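Bench notebook – March, pages continued from the Seixas folder

9:00. Started on the booth lining. The old gray felt came out of the left side in one piece and out of the back in strips. Adhesive residue along the top of the back wall, worst in the corner. Scraped it with the plastic blade, then wiped down twice with the citrus cleaner and let it stand open over coffee.

Paper is the Clondia leaf-and-vine, white on black, one roll from the store cupboard. Roll length on the label is 149 inches. I laid it out on the floor before cutting anything to see whether the three walls would come out of it if the pattern ran upright on all of them. They wouldn't, not with the repeat it has. Kwan-ho Yang suggested keeping the vines vertical on the back wall and turning the paper on the two sides to save length. Did it that way. The diagonal on the sides bothered me while I was cutting, less once it was up.

Order of hanging: back, left, right. Back wall went on clean. Paste was the Finent ready-mixed, straight from the tub, brushed on the wall and not on the paper. The tub says either is fine. I tried pasting the paper on an offcut first and it curled before I could lift it, so wall it is.

Left wall also fine. Trimmed against the corner post with a new blade. The posts are staying black. I had thought about wrapping the paper around them but the seams would be in the worst possible place, and the post hides a slightly wandering edge on the left, which I would otherwise have had to recut.

Right wall took two attempts. First time I started from the front edge and was out of line by the time I reached the post, so I peeled it back while the paste was still open and began again from the post. It's straight now. The peeling did the paper no good near the front, a bit below the middle. Small patch there, wrinkled and slightly torn. I pressed it with the roller and left it alone. There is a 6 inch offcut in the drawer under the cutting mat if anyone wants to try a patch. Match the leaf direction before you glue.

12:30. Top surface. Brown marble, kept from the last setup. Washed with plain water and a drop of dish soap, dried with a lint-free cloth, no polish. Ina wanted the lighter top back in. I held a scrap of the paper against both and the dark one sits better with the black ground. The veining is white and tan and the white is close enough to the leaves that they look chosen together, though they weren't. Her objection is that small dark things will get lost on it. Fair point – leave it open until we've had a few different items on the table.

Paste drips on the front edge: got most of them with a damp sponge. Check the slots in the aluminum channel with a flashlight, I think some went in on the left.

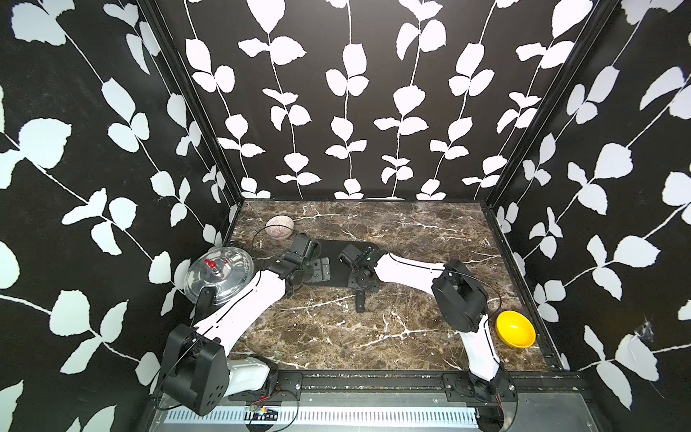
Booth with the new lining, right wall patch still to do.

To watch over the next 2 days: lifting at the top of the back wall, where the residue was. If it bubbles, prick it with a pin and roll it flat, don't peel. Seam at the left post looks tight.

Left over: the 6 inch piece, a few narrow trimmings, paste for maybe one more wall. Lid is taped down. If we do the second booth we need another roll, and ask Clondia for the same batch – the label from this one is stuck inside the back cover of this notebook.

Felt is in the rag bin. Scraper blade needs replacing. Bring the long straightedge back from the framing bench, I borrowed it at 11 and it's still leaning by the sink.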